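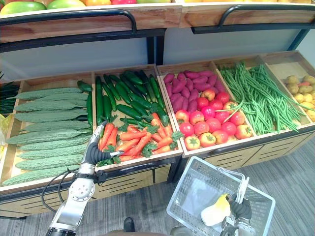
ok grocery thread. been meaning to write this since November and I have one cup of coffee to do it in

rule one in our house now is no shopping without a list. sounds like something my grandmother would stitch on a pillow but we were throwing out SO much. whole bags of spinach. gone to soup in the drawer

my friend Jasmina Leka got me started. she keeps a sheet of paper on the fridge and every time food goes in the trash she writes it down with the price. did it for one month, total was $287. I said no way. then I did it and I'm not posting my number lol

biggest offenders for us:
fresh herbs
cucumbers (why do I buy them in threes)
half onions in little containers
"healthy" lunch stuff bought on a Sunday by a person who does not exist by Wednesday

herbs first. parsley and cilantro go in a jar with an inch of water, loose bag over the top, in the fridge. basil same jar but on the counter, it hates the cold. change the water when it gets cloudy. mine goes well over a week like this

greens: dry them. really dry. then a paper towel in the box with them. swap the towel when it's damp. thats the whole trick

potatoes and onions, separate places. I had them in the same basket under the sink for years. Doina Dervishi ran the kitchen I worked in after school and she would of fired me for it

also Doina: never fridge a tomato until it's fully ripe, and then only if you can't eat it that day. take it out an hour before. I still do this and I still hear her voice

people keep asking about the list so. it has 3 parts. stuff we're out of, stuff for dinners I've really planned (four, never seven), and one fun thing. one. last week was a jar of pickled peppers from Renddale, the little market by the bus station, and they were gone in two days

four dinners because the other nights are leftovers, eggs, or somebody's tired and we get noodles. plan seven and you waste three of them. learned that the expensive way

someone asked about delivery. I did it for a year. fine for flour and dish soap. for produce I want to pick it up and squeeze it myself, I got sent avocados like golf balls too many times

best time to go imo is early, before 9. Friday after work you couldn't pay me

ok the freezer. label things. you will not remember. I found a bag in there last month and had to thaw it to find out it was stock. was hoping for chili

bread goes in sliced. ginger goes in whole, grate it frozen, no peeling. bananas PEELED before freezing please learn from me

cheese rinds go in a bag for soup. so do carrot ends, celery tops, the dark green part of leeks. not broccoli stems, makes it all taste like a cafeteria. broccoli stems get peeled and eaten with salt while standing up

"isn't this a lot of work" eh. list takes me ten minutes, wednesday night, while the pasta boils. I also clear out the drawer then. anything sad goes in a frittata or fried rice. we call it Trundo in our house, after a cat we had who'd eat anything

no I don't use an app. tried two. kept buying milk because my husband checked it off and then it unchecked itself. pen works

to the person who said bag your carrots with the tops on: no! tops off as soon as you get home, they pull the water out and you get bendy carrots. bendy ones do come back in a bowl of cold water tho, couple hours

coffee's gone, kid's up. will do a seperate one on beans because I have opinions about soaking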